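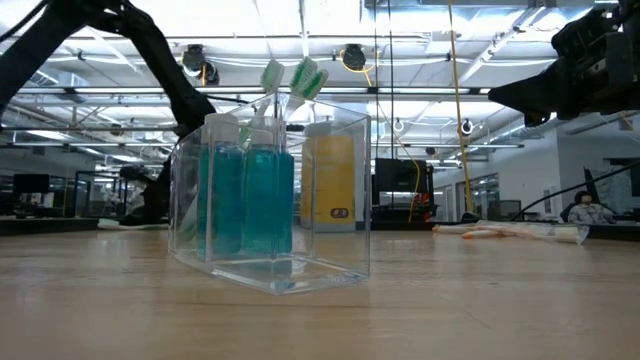 From: Myrto Fragkou
To: keltberg-house list
Date: July 31, 2021
Subject: Re: Guest bathroom, packing, and the matter of the towels

Hi all,

Replying to Benedikt inline, since he numbered nothing and I'd like to be understood by at least two of you.

> On the Keltberg week: I would like us to settle the sharing of things
> before we arrive and not in the hallway at midnight as we did last
> time. There are 10 of us and two bathrooms.

Agreed, although I remember the hallway fondly. It was the only time that week everyone was in one place.

My proposal is that the upstairs bathroom goes to the people sleeping upstairs and the downstairs one goes to everybody else. I know this sounds obvious. We had it the other way around in 2019 for reasons that were explained to me twice, and the traffic on those stairs at eight in the morning was like a small railway station with worse announcements.

> Please can each household bring its own toiletries, including
> toothpaste. I bought four tubes last time and came home with none.

Fine by me. Soap and hand towels come with the house. Bath towels don't, or they do if you pay the owner extra, and the extra is such that you could buy the towels. Bring towels. Leonardo, this means you, and a bath mat doesn't count.

> The deposit went up. I have paid it, but would like it back in parts
> before we leave, if people could manage that.

The whole house is 2926 for the week and the deposit is 618 on top of that, refundable if we leave the place as we found it. We got all of it back last time except the 165 for the shutter. I still think the shutter was on its way out before we touched it, and I would say so in court, but we did touch it.

Please pay Benedikt directly and put your name on the transfer. He got one two years ago marked "for the thing" and has never worked out who sent it. If it was you, he'd still like to know.

> Food: I suggest that we do not all go shopping on the first evening.

Seconded with feeling. We ended up with nine jars of mustard and a single onion. Dayana has offered to do the first shop on her way through Tonov, where the big supermarket is, and she'll want a list from each of you by the middle of next week. She means a list with amounts. "Some cheese" went badly for us before.

After that we cook in pairs, same as always. Tineke and I will take the first night and make the lentil thing. Those who have opinions about the lentil thing are warmly invited to take the second night.

> Cars: I can take three people plus bags, or four people and almost
> no bags.

Three and bags, please. I've been the fourth. I had a cooler on my knees as far as Barreto and could feel my feet again sometime after lunch the next day.

Leonardo is driving from the south and has two seats free. Tineke is coming by train and needs picking up in Votinton, which is twenty minutes from the house if you take the lower road and an hour if you let Leonardo's phone decide. Could somebody other than Leonardo offer?

> Lastly, quiet hours. I do not want to be the person who brings this
> up, but I see that I am.

You are, and we're grateful – or we will be, around the third night. Eleven seems sensible for inside. The terrace is right under the neighbors' bedroom, so let's say ten thirty out there, and card games that involve slapping the table get moved to the kitchen. I'm aware that I'm the one who slaps.

A few things Benedikt didn't ask about:

The owner says the hot water tank has been replaced with a bigger one. She said this about the last one too. I'd still shower at odd times if you can stand it.

There is now wifi. It reaches the dining room and the first three stairs. If you've told your boss you'll be "reachable," I'd get up early and claim a stair.

The path to the lake is open again but the little bridge is closed until the end of August, so it's the long way around. Bring real shoes. Dayana did it in sandals last time and was very brave about it for most of the way back, and then wasn't.

Checkout is at 10, same as before. Last one out takes the recycling. The keys go back in the box by the gate and not into anybody's jacket, and I'm naming no names because he has already paid for the postage.

Replies to the list, please, so that I don't have to forward things.

Myrto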